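Home | Rooms | Bedding | Laundry | Gallery | Contact

Ekcombe House: Second Bedroom, Bed and Clothing

This page covers the bed-making and clothes-sorting part of our room notes. The room was set up on August 25, 2023, with the Pruvham bed linen that replaced the older Baloch set. Settings and fabric weights are given where we have them. Knitwear is handled first, as it holds lint and should be dealt with before anything pale is laid out.

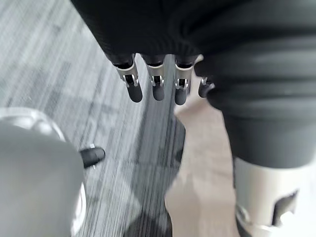 Knits are sorted by rib and by weight. A fine rib stretches across its width far more than along its length, so it is never carried by one edge or hung by the shoulders for any length of time. Dark, finely ribbed fabric like this also shows every crease under side light, and the soft folds should be eased out by hand on a flat surface. Do not iron. If pressing cannot be avoided, use a cloth and the lowest steam setting. Store folded, heaviest at the bottom, no more than 3 to a stack.

Folded width is set by the shelf, which is 47 cm deep in the Zancombe closet. Sleeves go in first, then the lower third, then the top. Long garments are folded in half before any of this. Brush the bed top once the knits have been put away.

The duvet is turned back at one corner for airing. The fold should be wide enough to expose the fitted sheet on that side, and the band at the head should be kept even. We leave the bed open in this way for an hour before closing it.
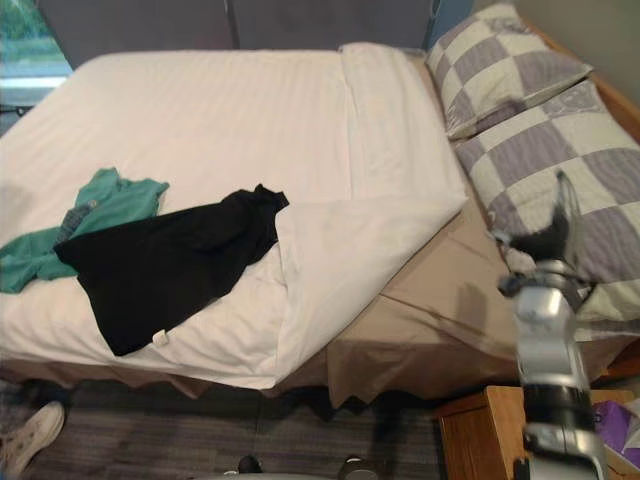 After airing, the corner is brought back over and the side drop is checked against the rail. The duvet in this set has a fill weight of 785 g and is used from spring until October, when a heavier one takes its place. Pillows are specified at 600 g each. They are shaken from the short end and set with the opening of the case away from the door.

Next gallery: Closet and Shelving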